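Wall panel holders: slots or open brackets for the long stuff?

Clirkham Home Workshop Boards > Storage and Tidying > Show Your Panel

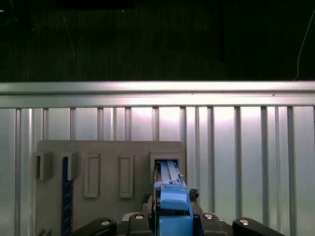 Page 2 of 2

gladys_lukumay wrote:
Picking this up from the last page, where Erick and I were arguing over the gray panel. It's the flat kind with the rounded top corners, and the holders sit in one row across it. On the left you've got the open U-shaped brackets, then the two hollow rectangular ones side by side, and then the thicker slot at the right end, the one with the light blue piece going into it. My feeling, and I've had this feeling for a good long while now, is that the thick slot is the best thing on the whole panel and I would happily have a row of nothing else. A piece goes in narrow end first, the housing holds it all the way around, and you can bump the bench with your hip (I do, daily) and everything stays where you left it.

erick_b wrote:
Thank you for posting it, Gladys! It's a handsome panel and I'm a little envious of that matte gray, because mine is shiny and shows every thumbprint I've ever had. But I'm going to stick up for the open brackets. When my hands are full of something else I don't want to be lining up an end with a hole. With an open U I can come at it any which way. I changed over my own wall from slots to brackets last September and I have not gone back, and I'm a person who goes back on nearly everything, ask my wife about the kitchen paint.

joyce.masanja wrote:
I think you two are talking about different things. Look at what's in the second bracket, the dark navy strip hanging down. Is that a ruler? It has faint marks on it like one, but I can't tell. Whatever it is, it's long and skinny and hangs just fine with the front open. The blue piece is another story, with that boxy lower part that gets so much wider than the top. Put something shaped like that in an open bracket and I'd worry about it tipping forward on me. So: brackets for long flat things, slots for anything bottom-heavy, and peace in the house.

erick_b wrote:
Joyce, that is far too reasonable for this board.

I'd still say it depends how snug the slot is. I had a set of Adov holders that were so tight I needed two hands to get anything out, one to pull and one to keep the panel from coming with it. My neighbor has the same ones and loves them, so maybe it's me.

chepkoech_o wrote:
Hello all, long-time reader, first time writing in this section! I wanted to ask about the spacing. I'm planning a panel for the narrow wall beside my sewing table, 849 millimeters from the door trim to the corner, and I keep drawing it and rubbing it out again. My first drawing had everything in one row like Gladys's, and it looks so tidy that way, but I have some fat-handled scissors and I'm afraid they will crowd the neighbors. Do you leave a gap on either side of the wide things, or do you just let them sit close and live with it?

gladys_lukumay wrote:
Welcome, Chepkoech! Leave a gap. Leave more gap than you think. What I do is lay everything out flat on a towel on the floor, in the order I want it, and then I pretend to pick each one up without looking. If my knuckles hit the thing beside it, I move it over. The towel part matters because you can drag the whole business around and try it by the wall, and because my floor is cold and I am down there a while.

For scissors I'd go with a bracket, much as it pains me with Erick reading.

atieno_k wrote:
I have to disagree with nearly everyone, sorry! I don't like a single row at all. It's pretty, but it eats up the width, and on a narrow wall like Chepkoech's the width is what you haven't got. I run two rows, staggered, short things on top and long things below. My panel is a Kodikara and it came with a row of holders fixed in place, so I added a second plain one underneath. A bit fussy to get level. Worth it to me.

joyce.masanja wrote:
But Atieno, don't the long things on the bottom row end up in the way of your table? Mine used to brush the bench top, and I was forever unhooking them to wipe down.

atieno_k wrote:
They would if I had a bench there. It's over the chest freezer, so all they brush is a bag of onions. Fair point for a sewing table, though. Chepkoech, what's under yours?

chepkoech_o wrote:
A radiator at one end and my button drawers at the other! So perhaps two rows over the radiator end and one over the drawers. Oh dear, I'm going to have to rub it all out again.

erick_b wrote:
Use brackets.

gladys_lukumay wrote:
Use slots! And do the towel thing first, and put up your drawing before you drill, we'd all love to see it.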